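Lista de comprobación — túnel de enfriamiento por aire, línea de chapa, nave Esetti
Revisión: 30 de enero
Inspecciona: Fouad Tarawneh. Acompaña: Anas Hakim (a ratos).

1. Ventilador principal
Estado: CONFORME
Gira en el sentido correcto. Lo anoto porque en junio no lo hacía y tardamos un turno entero en sospechar del cableado. Horas desde el último engrase: 4,000, según la hoja de Anas.

2. Resguardos y paradas de emergencia
Estado: CONFORME CON OBSERVACIONES
Las paradas responden. El resguardo del lado de salida sigue sujeto con una brida, igual que en la revisión anterior, y la brida ha envejecido mejor que el resguardo. Pedir tornillería a Truston. 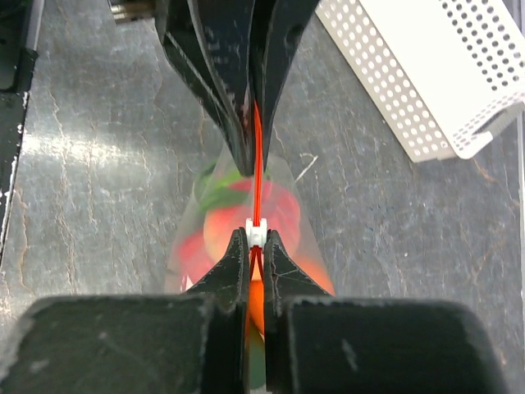 Cable rojo retorcido con clip blanco.

3. Toberas superiores
Estado: CONFORME
Limpias. Distancia a la chapa comprobada con galga en los dos extremos y en el centro.

4. Toberas inferiores
Estado: NO CONFORME
Obstruidas 6, todas en el mismo costado. Cascarilla, como siempre. La instrucción de Flincombe dice «soplar periódicamente», y cada cual ha entendido el adverbio a su manera. Limpiar con el túnel bloqueado y etiquetado, y repetir la medida de caudal antes de rearrancar. 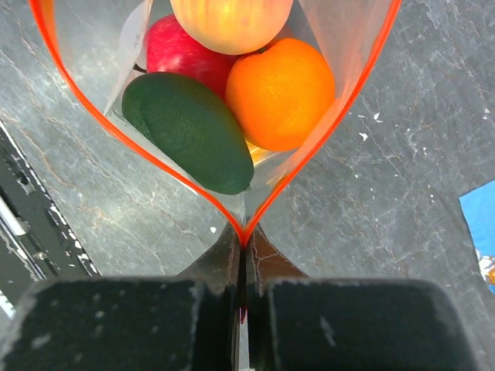 Bolsa de cierre abierta, con fruta dentro.

5. Termopares de entrada y salida
Estado: CONFORME CON OBSERVACIONES
El de salida marca 68 °C con la línea parada y la nave a temperatura de abrigo. Hryhorii Maksymiv defiende que es inercia térmica. Después de una noche entera me parece mucha inercia — sustituir y contrastar.

6. Presión en el colector
Estado: CONFORME
Diferencia entre ramal superior e inferior: 2 mbar. Volver a medir cuando esté resuelto el punto 4, que algo tendrá que ver.

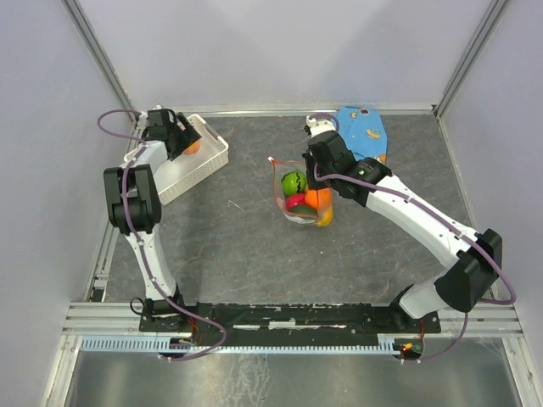

Los dos brazos blancos y la cesta.

7. Rodillos y velocidad de línea
Estado: CONFORME
La velocidad real coincide con la consigna. Bilal Zein pide que conste que lo había dicho. Consta.

8. Ruido y protección auditiva
Estado: CONFORME CON OBSERVACIONES
Dispensador de tapones lleno, lo cual admite dos lecturas y ninguna me tranquiliza. Recordar la obligación en el cambio de turno.
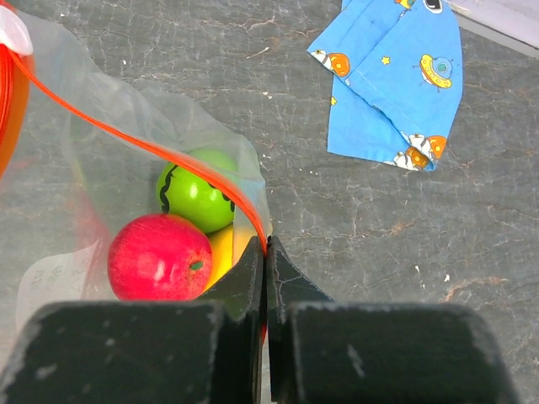 9. Superficies calientes, señalización
Estado: NO CONFORME
El cartel de la mesa de salida está puesto del revés. El triángulo sigue avisando de algo, pero hay que torcer el cuello para saber de qué. Issa Masri lo recoloca esta semana.

10. Documentación
Estado: PENDIENTE
Falta el certificado de los filtros de Ardeleanu. Reclamado otra vez.

Resultado: el túnel no arranca hasta cerrar los puntos 4 y 9. El 5 puede esperar si alguien lleva un termómetro de contacto y lo usa.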